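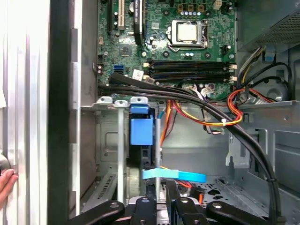

Open desktop tower with the side panel held by hand. The CPU socket and the four empty memory slots are in view.

How to share a computer case with a robot arm: working rules for the repair bench

4 February 2020
14 shares | 3 comments

These are the rules we follow at the Deltmont bench when a person and an arm work on the same desktop computer. They are written for new staff, but other small workshops may use them too. Please read all the steps once before you switch anything on.

Before the arm moves

1. Disconnect the mains cable from the computer and put it on the cable hook, where both people on shift can see it. Then press the power button once and hold it for 9 seconds. Do not open the power supply unit, even when the cable is out.

2. Put on the wrist strap and connect it to bare metal on the case.

3. Decide who holds what. In our shop the person holds the side panel and the arm works inside. Write this on the job sheet. If you want to change it in the middle of the job, stop the arm first.

4. Check the emergency stop. Press it, try to move the arm from the Kinine controller, and confirm that it stays still. We do this at each start of shift and also after each change of gripper.

While the arm is inside the case

5. Keep the speed limit at 200 mm per second or lower. Near the motherboard we go much slower. The limit is locked in profile 708 and you should not make your own copy of this profile.

6. Hold the panel at its outer edge, with your fingers away from the drive bay and away from the path of the gripper. If your hand becomes tired, say "stop", wait until the arm is parked, and only then let go.

7. Look at the wires before every move. In an old tower the power wires often hang in loops, and the flat black cables or bundles can cross the whole case. A finger of the gripper can go under a loop very easily. Tie the loose ones to the frame, or plan a path which goes around them.

8. Treat an uncovered processor as a no-touch area. The same is for the memory slots and their latches. We draw a zone in the software with a border of roughly 3 cm, and the arm may enter it only when the task is on that part.

9. Plastic latches and straps should be pulled with low force. If one does not move at the first try, do not raise the force. Park the arm and release the part by hand.

After the job

Park the arm outside the case, press the stop, and then remove your wrist strap. Count the screws against the job sheet. Look into the bottom of the case with a lamp, as small parts like to hide near the holes in the floor.

Every contact that was not planned must be written in the log, also when there is no damage. Our colleagues at Sangkhawat use the same log form, so we can compare. The form was changed in December, and the old one with the Cidumow heading should not be used any more.

3 comments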